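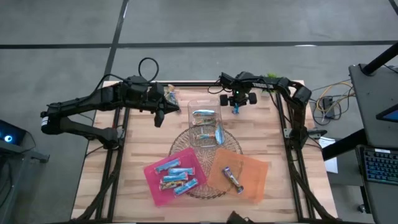

Unit 4: Portioning and setting out packaged snacks

Course handout, Gedthorpe Certificate in Hospitality Support
Tutor: Razia Warraich

Read this before the practical on 12th October. The written part of the unit was covered in September and is not repeated, apart from the section on labels, which several people asked to go over again.

1. What the unit covers

Wrapped snacks turn up in meeting rooms, waiting areas, staff kitchens and at the back of training rooms. They need no cooking and very little handling, so the job usually goes to whoever is newest. It still has to be done properly. You will be marked on choosing the right container, arranging the bars so that they can be read and picked up, and clearing down afterwards.

2. Containers

A clear plastic rectangular container suits snack bars well. The bars lie flat along its length, and people can see what is left without rummaging. Four bars in a container like the one at the top of this handout is a sensible amount for a small table. One of them is standing tilted against the side wall. A bar can be left like this if its name can be read, but it should not lean so far out that it tips when the next one is taken.

Stacking is allowed. Put the kind you have most of at the bottom. If two kinds are mixed, keep at least one of each where it can be seen from above.

3. Plates and trays

The round plate under one end of the container is clear pressed glass with a pattern running out from the middle. Plates of this sort are for unwrapped food: biscuits, cut fruit, slices of Dobos if the kitchen has sent any up. They can also go under a container to mark its place on the table. Patterned glass holds crumbs, so wash it with a soft brush and check it against the light.

The pink tray is the spare. We use trays for wrappers, or for bars that have been taken out and not wanted. In the picture it overlaps the plate. For the assessment, move it so that the two are apart, as a tray resting on the rim of a plate will rock.

4. Loose bars

Any bar lying on the tabletop, such as the one in blue and white packaging near the back edge, must be dealt with before you finish. Check the wrapper for splits along the seams. If it is sound, put the bar in the container. If it is split, record it on the waste sheet and throw it away.

5. Labels and allergens

Never take a bar out of its wrapper to make a display look tidier. The ingredients are on the wrapper and have to stay with the food. If you open a multipack, keep the outer box in the cupboard until the last bar has gone, and write the batch number on the stock sheet.

6. Stock exercise

Ballum House orders 775 bars for the term and keeps 50 back for visitors. After the first delivery, 300 have been used from the general stock. Work out what remains for general use, then add the visitors' bars to find the total on the shelf. Show your working.

7. Clearing down

Take the food off first, then the container, then the plate and tray. Wipe the tabletop with a damp cloth along the grain and dry it straight away. Wash plastic and glass separately.

Bring your stock sheet to the practical. Anyone who missed the labels session should see Desmond Marchetti for the notes.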